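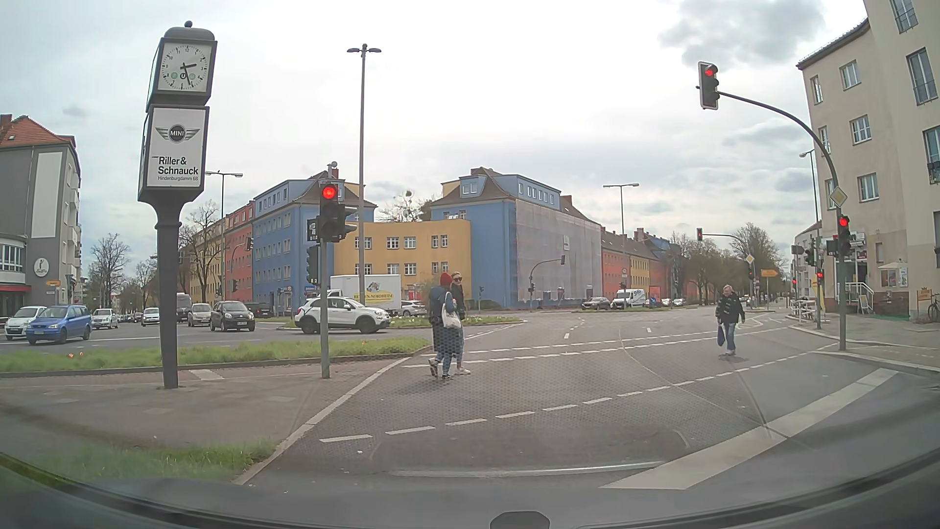
Figure 9.1 Clock column with an advertising panel on a median, Hindenburgdamm.

Chapter 9
Public Time and Who Pays for It

After working through this chapter you should be able to:
explain why towns began to provide clocks in public places
describe three ways in which a public clock can be paid for
use the terms public good, joint supply and concession correctly
compare the costs and benefits of street advertising for a small town

Before you start, read again the section on street lighting in Chapter 5. Many of the same arguments are used here.

9.1 A clock in the street

A clock in the street can be read by everyone who passes it. One person looking up at the dial does not leave less of the time for the next person, and there is no practical way of stopping those who have not paid from looking. Economists call something with these two features a public good.

Public goods are hard to sell. A shopkeeper who puts a clock over the door may bring a few more people into the shop, but most of those who use the clock will walk on. For this reason many early public clocks were paid for out of local taxes, by gifts, or by churches and railway companies that needed people to arrive on time.

Later a third method became common. The clock was joined to something that could be sold, usually space for advertisements. The column in Figure 9.1 carries both: the dial is at the top and the panel below it bears the name and street address of a business. When two things are provided together in this way, we speak of joint supply.

9.2 The Takbridge agreement

Takbridge is a market town with a ring road and a small railway station. Its council owned 9 street clocks, all of them old and most of them showing different times. Repairs were paid for from the same budget as benches and litter bins, and the clocks were usually last in line.

The council was offered an agreement by Berchtold, a firm dealing in outdoor advertising. Berchtold would replace the clocks, keep them to the right time and pay for the electricity. In return it could let the panels beneath the dials and keep the income, less a yearly payment to the council of 600 pounds for each column. An agreement of this kind, in which a private firm is given the right to use public land for business, is called a concession.

The neighbouring town of Hidness refused a similar offer. Residents there complained that columns would narrow the pavements, and the council chose to keep 3 of its old clocks and take the rest down. Killstead accepted the offer but allowed columns only on main roads - a condition that raised the value of each site and lowered the number of people on foot who could use the clocks.

Keep these three towns in mind. We return to their accounts in Section 9.5.

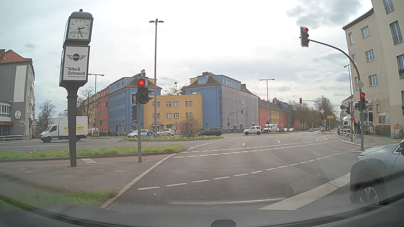 9.3 Is a public clock still needed?

Most people now carry the time with them. It might seem that the case for public clocks has gone, and that only the advertising remains. The value of a public good can fall when a private substitute becomes cheap, and councils should ask from time to time whether the service is still worth the space it takes up.

There are points on the other side. A driver or cyclist should not be looking at a telephone. Some older people and young children do not carry one. A clock can also serve as a landmark and a meeting place, and these uses are difficult to put a price on.

Activity 9.1
Choose a public clock near your home or school. Find out who owns it and who pays for its upkeep. Is it a case of joint supply? Give your reasons in a short paragraph.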